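Setting Up a Wrist View in Simulation Before You Touch the Real Arm

Posted Thursday, September 15, 2022

If you've been following the Rodia build, you know the arm on my garage bench has been moving since January. What it couldn't do until this month was see what it was doing. I'm very happy to say that part is nearly sorted, and the best thing I did was build the whole view in simulation first. It took two evenings and saved me a pile of reprinted camera mounts!

You'll need a working model of your gripper, a table and one small thing to pick up. I use Vusten for the simulation, but any package that lets you pin a camera to a moving link will do.

Step 1: Build a plain world

Start with a table and a floor, and stop there. I gave the table a wood texture because my real bench is wood, and left the floor one flat color. The flat color helps a lot later on, when you want to tell at a glance where the table ends. Put your target object on the table and let it settle for a second or two before you do anything else. Mine dropped straight through the first time (I had forgotten to switch on collisions for the tabletop).

Step 2: Load the gripper

Export each part from your CAD program as its own mesh. My gripper model came to 438 separate bodies with all the screws in, and it crawled. Delete the screws, merge anything that never moves against its neighbor, and try again. I got down to 40 and the simulation ran beautifully — you won't miss a single screw.

Check the joint directions now, too. Open and close the fingers a few times with the sliders and watch that both travel the way they should.

Step 3: Pin the camera to the wrist

Attach the camera to the last link before the fingers, pointing out past the tips. Start farther back than feels right. You want both fingers in view with plenty of table beyond them, so that the object can be found before the hand is on top of it.

Now swing the wrist over a corner of the table and render a single still with the fingers open. A corner is a great test spot, as the two edges show you right away how the camera is turned.
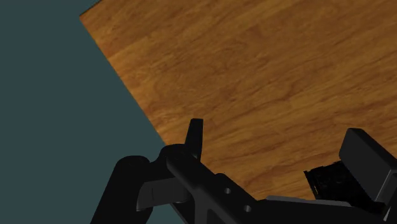 Step 4: Check what the fingers hide

My black object is partly behind the right finger in that render, and black on black makes it even harder to pick out. Try the same pose with the camera shifted a little to each side and keep whichever view shows more of the object. Then change the object's color and render again. I'm planning to go with something bright on the real bench.

Look at how much of the view the gripper itself takes up as well. Some is fine, and I like having the linkage in sight, but the open table should win.

Step 5: Run a batch

Once you like one still, write a short loop that moves the wrist to random poses and saves a render from each. I did 205 and flipped through them over coffee. Toss any pose where the fingers pass through the tabletop, then tighten your joint limits so it can't happen again.

Step 6: Print the mount

Copy the camera offset from the simulation straight into your CAD file and draw the bracket around it. Leave slots instead of round holes so you can nudge it later. Mine is on the printer as I type — next time, wiring!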